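Veltton : l'égouttoir à deux niveaux Hagedorn entre au catalogue de septembre

Veltton ajoute à son catalogue de septembre un égouttoir à vaisselle à deux niveaux, distribué sous le nom Hagedorn. Le modèle remplace la version à niveau unique, dont la commercialisation s'arrête à l'épuisement des stocks. L'enseigne Zendgate en assure la vente en ligne, le réseau Baltetti la vente en magasin.

La structure est en tube d'acier inoxydable. La nuance SUS304, équivalente à l'EN 1.4301 dans la désignation européenne, est gravée sur la traverse avant du plateau inférieur. Elle est courante pour les articles en contact régulier avec l'eau. Le fabricant rappelle qu'elle reste sensible aux chlorures et déconseille les détergents javellisés ainsi que le contact prolongé avec le sel.

Les deux niveaux n'ont pas la même fonction. Le niveau supérieur est une grille à fils fins, destinée aux assiettes. Le niveau inférieur reçoit les bols sur chant, dans des logements formés par des fils ondulés. Le plateau est fixé aux montants par boulons. Une clé est livrée avec l'article et le serrage se contrôle après la première semaine d'utilisation, puis deux fois par an.

La présentation du modèle porte sur le rangement des bols, point faible de l'ancienne version. Les pièces retenues sont en céramique, à décors dépareillés : motif floral bleu et blanc, points bruns disposés en mandala, feuilles de monstera à liseré bleu, fines rayures brunes rayonnantes.
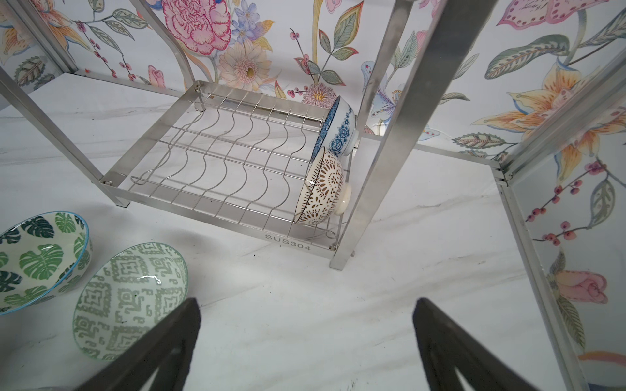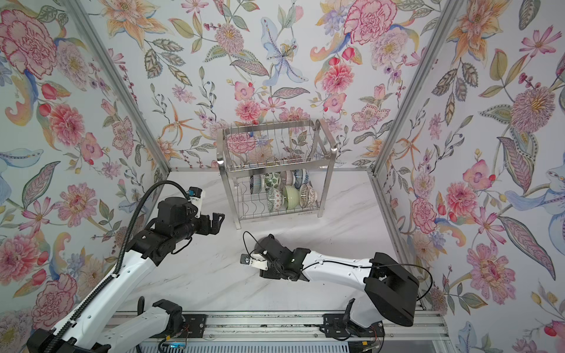
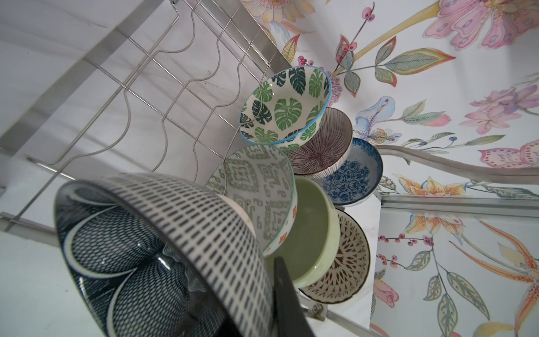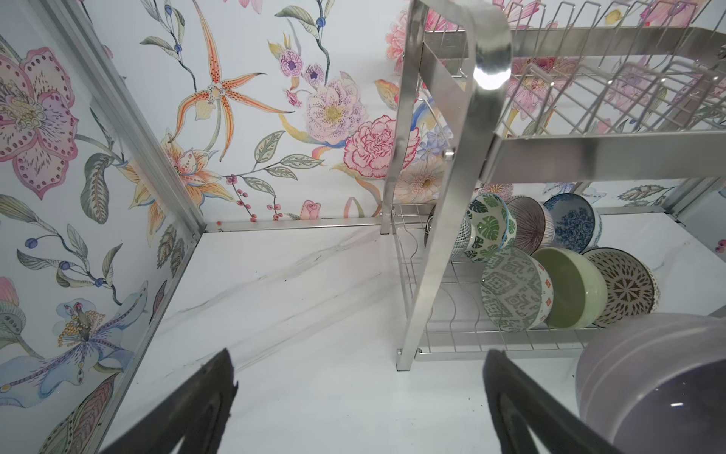 L'égouttoir en acier inoxydable garni de bols, sur plan blanc marbré et fond à motifs floraux.

Pour le chargement, la notice recommande de commencer par une extrémité du plateau et de poser chaque bol sur son bord, pied tourné vers l'extérieur. Les bols peuvent prendre appui les uns sur les autres, à condition que le premier soit calé contre le cadre. Les pièces profondes ou à paroi épaisse occupent deux logements. Les bols de grand diamètre se placent en dernier, côté ouvert, ou sont séchés à part lorsque leur hauteur gêne l'accès au niveau supérieur.

La charge maximale indiquée est de 60 N par niveau, répartie. Le fabricant demande de remplir le niveau inférieur en premier afin de garder le centre de gravité bas. L'appareil se pose sur une surface plane. Sur un plan en pierre ou en matériau composite, un tapis absorbant est conseillé sous les pieds, l'eau stagnante pouvant laisser des traces de calcaire.

L'encombrement au sol est de 42 cm en longueur. Veltton ne prévoit pas de version d'angle. Un bac de récupération compatible, vendu séparément, portera la référence 211 dans la gamme d'accessoires. Il se glisse sous le plateau inférieur sans démontage et se vide par l'avant.

L'entretien courant se fait à l'éponge douce et à l'eau tiède, suivi d'un essuyage. Les dépôts calcaires sur les fils s'éliminent au vinaigre blanc dilué, avec rinçage immédiat. Les éponges métalliques et les poudres abrasives sont exclues de la garantie.

Les premières livraisons aux magasins Baltetti portent sur 100 unités. Zendgate ouvrira les commandes le même mois, sans précommande. Les pièces de rechange (boulons, patins, plateau inférieur) seront disponibles à l'unité. Les patins de l'ancien modèle ne sont pas compatibles, le profil des montants ayant été modifié.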